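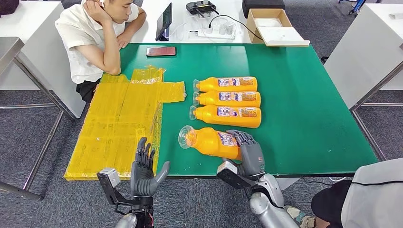 Forearm on the edge of the green table, cheek in hand.

16 January 2021

Quick one before I have to run. Finally watched the Norkine Chamber Opera stream of The Magic Flute last night. All 147 minutes of it, plus a break where they put up a slide with a clock on it and I made toast.

18 dollars for the ticket, good for two days, so if you want it you still have time. Login is a pain. It goes through Wundov, same people who did the song recital stream before the holidays, and it logged me out twice before the overture. Third time fine. Sound kept up after that, picture went soft once or twice in Act One. I was on the old laptop so maybe that's me.

Ok so. Seventeen players. They've cut the orchestra down to 17 and I was ready to be grumpy about it, because the last reduced anything I heard was a Traviata with basically a piano and good intentions. But the arrangement is smart. It's the Dmytriv edition, which I'd only seen mentioned in program notes, and whoever did it kept the winds. Thank you. You can thin the strings in this piece and lose some glow, but take out the basset horns in the priest music and why are we even here. They're here. They sounded gorgeous, kind of woody and close, closer than you ever get from the balcony.

Strings one or two to a part. Overture scrappy at the start. The fast fugue bit, first violin was a hair ahead of everybody and stayed there. By the second time round they'd found each other. Trombones for the three chords, real ones, yes.

The Tamino. Light voice, pretty, a little careful. The portrait aria was lovely up to the last page, then he ran short on air and snatched at a phrase. It happens. Nobody clapping after it was the strangest part of the whole night, the chord ends and then just... room. An 835 seat house with the seats all up. They left the silence in and didn't paste in applause, which I liked, but I felt bad for him.

Pamina was the one. I'd gladly pay again just for "Ach, ich fühl's". She took it faster than most people do now, walking speed, and it hurt more. No dragging, no sobbing on the high notes. The flute solos around her were so quiet that I turned the toaster fan off. (It's not a toaster fan, it's the oven hood. You know what I mean.)

Queen of the Night, hm. First aria better than second. Second one had all the notes and the top Fs were dead center, but it felt like a test she was passing. I want to be scared. Staging didnt help, she had to sing it from a ladder.
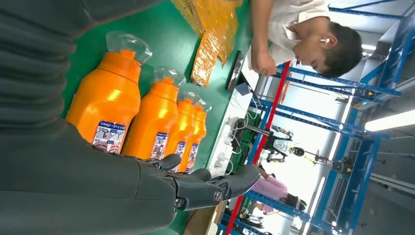
Four orange bottles lying in a row.

Papageno, good. Funny without mugging at the camera, and he played his own pipes, on time, most of them. Bells done on a real keyboard glockenspiel and a little out of tune with the rest of the band. I've decided I like that. The duet with Papagena they did from opposite sides of the stage because of the distancing, and it made me tear up, which I did not expect from pa-pa-pa.

Dialogue is cut to the bone and in English, singing in German. I know people hate the switch. I don't mind it. What I do mind is that they cut the scene for the three ladies and the quintet in Act Two. The quintet! It's short! The ladies were a really good blend too, the best ensemble singing of the night, and then we hardly see them agian.

Sarastro had the low notes. Slow tempos for him, the second aria almost stopped. I checked the time, sorry.

Production is the usual dark boxes and lamps, it was made for the Erkesico festival last May and moved over, so the sets look a size too small for the stage. Camera work mostly sensible. Too many close-ups in the finale, I wanted to see who was singing what. The trial by fire and water is one singer, one flute, some timpani, and a lot of orange light. Worked on me. It's such a weird bare little march and with the small band it's even barer.

Subtitles out of sync from the second half on, by a line or so. If you know the piece it won't matter. If you don't, reload the page at intermission, somebody in the comments said that fixes it.

What else. The program is a PDF and has a decent essay on the winds in the score, and the cast bios, and an ad for next season with up to six productions "subject to conditions." Fingers crossed. They want to do Così next and then a Dido, and I would watch that chorus in anything, even one voice to a part.

Going to replay Pamina's aria tonight before the link dies. Still owe you all the post on the Fidelio recordings, it's half written, it's in a draft somewhere. Probably after next week. Have to go, bus.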